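# Quiénes somos

Tedura es un taller de encimeras y muebles a medida. Trabajamos en Juvero, en una nave de dos plantas junto a la carretera de Marar, y atendemos sobre todo cocinas, baños y pequeños comercios de la comarca.

Empezamos cortando piedra para otros talleres. Con el tiempo los clientes nos pidieron también los frentes, los zócalos y las baldas, y montamos la sección de carpintería en la planta de arriba. Hoy las dos secciones comparten oficina, almacén y furgonetas.

Cada encargo pasa por tres visitas: medición, comprobación de plantillas y montaje. La medición no se cobra dentro de la comarca. El presupuesto se entrega por escrito y vale 60 días.
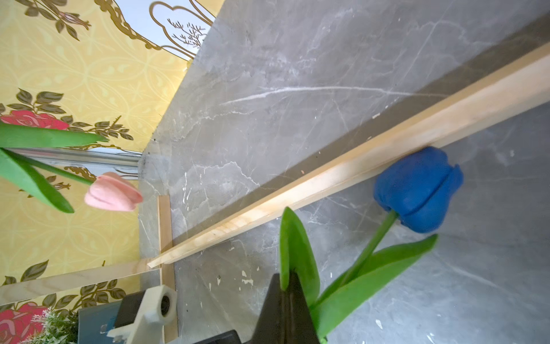
¿Cuánto tarda una cocina completa?

Cinco semanas desde que se aprueban las plantillas. Si el cliente elige una piedra que no tenemos en almacén, el plazo lo marca el proveedor y lo avisamos antes de firmar.

El año pasado terminamos 129 encargos. Uno de los más largos fue la reforma del hotel Hurnano, con los lavabos de todas las habitaciones y la barra de la cafetería — todavía vamos allí a hacer el mantenimiento.

Guardamos los retales de piedra en el patio y los vendemos por pieza. Sirven para alféizares, peldaños sueltos o mesas pequeñas. El corte a medida de un retal se paga aparte.

La exposición abre de lunes a viernes por la mañana y por la tarde, y el sábado hasta las dos. Para visitar el taller hay que pedir cita por teléfono o en el mostrador. En agosto solo atendemos reparaciones.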